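线缆整理台上的夹爪控制器和相机对比

上一篇写完标定之后一直没更新。七月前后主要在做一件事：同一对两指夹爪，分别接 Flatell 和 Jotley 的控制器，跑同一个线缆分装任务，看哪一套更适合长期用。顺带把腕部相机和头部相机的取舍也重新过了一遍。记录比较散，按我自己的笔记顺序整理。

任务本身很简单。源盒里是黑色电源线，目标盒是空的纸盒，从源盒取一捆，放进目标盒，松手，回位。难点在于源盒里的线有两种状态：一种是每捆都扎好、码齐的，一种是乱成一团、互相穿插的。前者考验定位，后者考验夹持之后的判断。很多夹爪评测只夹方块和瓶子，参数都很好看，换成线之后排序会变，所以这次只测线。

先说控制器。

Flatell 这一套走的是位置模式，上位机给开度，驱动器内部闭环，到位或者堵转后返回状态。优点是行为可预测，同样的指令每次动作基本一致。缺点是堵转判断比较钝，线缆外皮是软的，手指压上去之后电流上升很缓，驱动器要等一段时间才认为夹住了。如果上层逻辑死等这个标志位，节拍会被拖长；如果不等，就会在没夹稳的时候起臂。我最后的做法是不用它的到位标志，自己读开度和电流两个量，开度变化率低于阈值并且电流越过基线就算夹住。

Jotley 这一套支持力矩模式，可以直接给一个夹持力上限，手指一路合到力达到为止。对线缆来说这更合理，因为一捆线的厚度本来就不固定，横着夹和竖着夹差很多。问题出在低速段。给小力矩的时候，连杆机构的静摩擦占比很大，手指会停在半路，看起来像是夹到了东西，开度读数也不变。第一轮测试里有相当一部分“夹取成功”是这样来的，手里什么都没有。后来改成先用较大的力矩快速合到接近目标开度，再切到小力矩收尾，误判基本消失。切换瞬间会有一次轻微的顿挫，录下来的开度曲线上有个台阶，训练数据里要不要平滑掉，我和 Habibur Howlader 意见不一致。他倾向保留原始曲线，我倾向在导出时做一次低通。目前两份都存着。

通信延迟方面，两套都挂在同一条总线上测。Jotley 的指令到首个反馈稳定在 4 毫秒，抖动很小。Flatell 的平均值看着差不多，但偶尔会出现一个明显的长尾，长尾出现的位置没有规律，换过线、换过终端电阻，都没有消掉。控制循环跑 30 Hz，这个长尾平时感觉不到，只有双臂同时动作、要求两边时间戳对齐的时候才会露出来。厂家的回复是建议升级固件，升级之后长尾变少，没有完全消失。

指尖垫也换过。原装硅胶垫夹线的时候摩擦力足够，但是太粘，松手之后细线会跟着手指走一段，放置位置偏移。换成硬一些的、表面带编织纹理的垫子之后，松手干净了，代价是夹光滑的插头容易转。Gediminas Venckus 建议在硬垫下面加一层 2 毫米的软衬，表面硬、底层软。试了，夹插头的时候好一些，夹成捆的线几乎没有区别。软衬会让开度读数产生漂移，压得越久偏得越多，用开度判断夹持的方案要跟着改阈值，我觉得不划算，拆掉了。

再说相机。工位上的相机布置是手腕加头部。腕部用的是 Sabbagh 的小型广角模组，体积小，装上去不影响手腕转动，畸变比较大，边缘要靠标定修。头部那一路视野大，能同时看到左右两只夹爪和所有的盒子。

第一张是腕部视角，后面三张是头部视角，盒子里都是线或者等着放线。 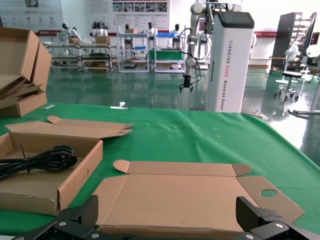
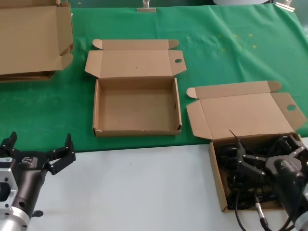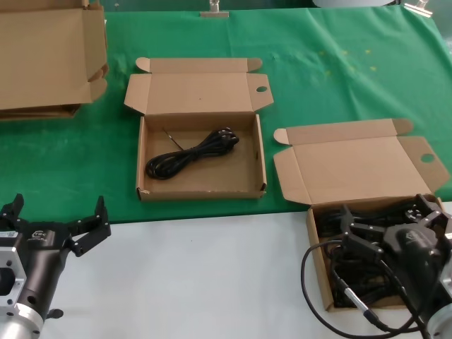
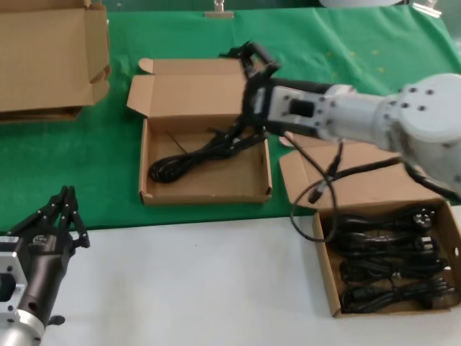

腕部视角最大的好处是手指始终在固定的像素位置上，物体和指尖的相对关系很直接，对齐阶段的误差比只用头部视角小得多。坏处也很清楚：手指一旦伸进盒子，画面里能看到的就只剩盒壁和一部分线，下探的最后一段基本是盲的。另外广角镜头会把远处的东西全收进来，背景里有什么设备、有没有人走动，都会进数据。同一个策略换一个房间测试，腕部那一路的特征漂移比头部那一路更明显，这一点一开始没有预料到。我现在的处理是在裁剪之外加随机的背景扰动，只扰动远处区域，台面范围不动。

头部视角稳定，盒子的相对位置一眼能读出来，适合做任务阶段的判断，比如目标盒是不是空的，源盒还剩多少。它的弱点是遮挡。右臂伸到目标盒上方的时候，连杆和腕部会挡住盒子后面的一块，正好是放置动作需要看的地方。把头部俯仰往下调能缓解一点，调多了又看不到远端的盒子。最后的角度是折中出来的，没有什么理论依据，就是来回试。

黑色手指夹黑色线，两路相机都吃亏。分割模型在手指和线的交界处经常糊在一起，尤其是线从两指之间垂下来的那一段。试过给手指贴浅色胶带，分割马上改善，但是胶带边缘在夹过一段时间之后会翘，翘起来就勾线。也试过喷漆，附着力不行。目前还是保持黑色，靠时序信息补：手指的位置由关节角算出来，投影到图像上作为先验，剩下的黑色区域再判断是不是线。精度比纯视觉高，前提是手眼标定不能飘。每天开机先跑一次标定检查，误差超了就重标。

补光的位置比灯的亮度影响大。灯放在正上方，金属法兰和线上的金属接头都会反光，反光点在深度图里是空洞。灯移到侧后方之后空洞减少，但盒壁会投下阴影，阴影盖在黑线上，等于把本来就低的对比度再压一层。两边各放一盏、都加柔光，是现在的配置。曝光锁死，不开自动，自动曝光在手臂进出画面的时候会来回跳。

台面这边有一个小经验。铺布之后盒子不容易滑，夹爪误碰到盒壁的时候，盒子只会挪一点点。裸台面上同样的误碰会把盒子推出去一截，后面的动作全部要重来。布要夹紧，布面起皱会让盒子底部不平，放进去的线会往一边滚。盒子如果一半在布上、一半在台面上，受力就更难预测，这种摆法我有意留在测试集里，训练集里少放。

纸盒的盖子要单独说一下。折叠盒的盖子翻开以后有回弹，新盒子尤其明显，两侧的小翼也会往里收。手臂从侧面进入时碰到侧翼，盖子会跟着动，头部相机看到的盒口形状就变了。解决办法很土：把盖子的折痕反复压几遍再上台。用旧的盒子反而省心，边角磨损对任务没有影响。

失败类型整理下来，大致可以分成几类。

夹空。多数发生在 Jotley 小力矩阶段，原因前面写过，改成两段式之后很少再出现。

带线。夹起一捆的时候，旁边的线被勾着一起上来。乱线的情况下这是主要失败。Flatell 位置模式下比较容易发现，因为开度比预期大；Jotley 力矩模式下力是一样的，要额外看开度才知道。两套都没有现成的接口把这两个量一起判断，都得自己写。我写的判断是起臂一小段之后停顿，再读一次腕部的力，超过单捆的重量范围就放回去重夹。

掉线。运送途中滑落，和指尖垫关系最大，和控制器关系很小。

拖尾。线捆放进盒子了，线尾搭在盒壁外面。严格说任务没有完成，但早期的自动判分给了成功。后来加了一条规则，盒口轮廓之外有黑色细长区域就算失败，误报偶尔会有，主要是手臂上的走线被算进去了，把手臂的投影遮罩扣掉之后好了很多。

耐久方面没有做完整的寿命测试，只是正常使用。Flatell 那一侧累计开合2000多次之后，手指连杆的螺丝有松动，开度零点偏了一点，重新拧紧、点螺纹胶之后恢复。Jotley 那一侧用的时间短，不好比较。检查螺丝应该写进开机流程，之前没有写。

软件接口的差别也提一下。Flatell 的 SDK 文档写得老派，寄存器表列得很全，字段含义基本准确，照着写就能通。Jotley 的 SDK 封装层次多，示例跑得很快，一旦想绕开封装直接下发力矩就比较费劲，有几个参数只在头文件的注释里出现。错误码方面，Jotley 把过流和通信超时归在同一个大类里，排查的时候要再查一次子码。Flatell 分得比较细，但是断电之后错误记录不保留，建议上位机自己落盘。

时间戳是另一个坑。Jotley 的反馈帧自带驱动器时钟，Flatell 没有，只能用上位机收到的时刻。两侧混用时，同一个动作在日志里会差出一小段固定偏移。我是用双臂同时闭合空夹的动作来对齐的，每次录制开头做一遍，后处理的时候自动找闭合点。如果两侧都用同一家的控制器，这一步可以省掉。

选型结论只对这个任务有效。线是码齐的、对节拍要求高，位置模式够用，Flatell 省事。线是乱的、捆的粗细差别大，力矩模式值得多花调参的时间，我会用 Jotley，加上两段式闭合。相机方面两路都要，只能留一路的话我留头部，再配一个好一点的腕部力传感器。这一点在 Folside 的工位上已经按这个思路改了，下探的最后一段改用力引导，视觉只负责到盒口。

还没有做的：不同外皮材质的线没有对比，手上只有黑色的这一种；左右手交接没有测，目前一只手工作的时候另一只手停在待机位；插头朝向没有控制，放进去是什么方向就是什么方向。交接要用到严格的双臂同步，Flatell 的那个长尾得先解决，等下一版固件。

评论

Habibur Howlader：低通那件事我还是保留意见。台阶本身包含切换时刻的信息，平滑掉以后模型学到的是一个实际不存在的闭合速度。至少把切换标志位单独存一列。

博主回复：标志位已经加了，导出脚本昨晚更新过，旧数据需要重新导一遍。

阿澈：两段式的切换点是固定开度还是按物体估计？我这边固定开度，遇到粗的线捆会在第一段就撞上去，力偏大。

博主回复：按头部相机估的宽度再加余量，估不出来就退回一个保守的固定值。第一段的力矩也设了上限，撞上去不会太重。

Gediminas Venckus：软衬漂移可以试试换闭孔的材料，回弹会快一些。我手头有剩的，下次带过去。

老周的工具箱：Flatell 的长尾我也遇到过，当时是总线上另一个节点的心跳包优先级太高。可以抓包看一下 ID。

博主回复：抓过一次，当时没往优先级上想，我再看看。

路过：请问拖尾的判分脚本会放出来吗

博主回复：里面路径写死得比较多，整理完会放。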